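**Tavine brown** is a flat, warm brown used on furniture, walls and, for one regrettable decade, bathtubs. It takes its name from the town of Tavine, where a paint works run by Slamet Goh first sold it by the barrel. Admirers call it restful. Others call it brown.

## Origin

Goh was trying to make a dark red for barn doors. The batch came out the color of weak cocoa, and he had already paid for the barrels. He sold it to the school district in nearby Grerkalmont, which painted 1,328 desks with it over a single summer and had enough left for the principal's office. The principal's views were not recorded.

## Spread

By the next October the color had reached the Entili ferry, whose owners liked that it hid coffee. A trade list put out by the Benent Paint Exchange named more than 1,503 buildings with at least one Tavine brown room – a figure that counts sheds.

The bathtubs came later and are still found in older houses, where sellers tend to describe them as "original."

## Character

The color is mixed from two pigments, a burnt earth and a dull yellow, and is nearly always finished matte. Gloss versions were tried and withdrawn. Decorator Esi Sowah, in her handbook *Plain Rooms*, praised it as "the only paint that has never started an argument," then spent two chapters arguing for it.
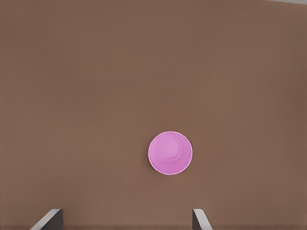

*A matte, warm brown tabletop seen from above, in a computer rendering.*

## Decline

Sales fell once white kitchens came into fashion. The works at Tavine closed, and its last sign, painted in the house color on a brown brick wall, is said to be hard to find. Grerkalmont still repaints its remaining desks every few years, using a close match bought elsewhere.

## See also

- Entili ferry
- Barn red
- School furniture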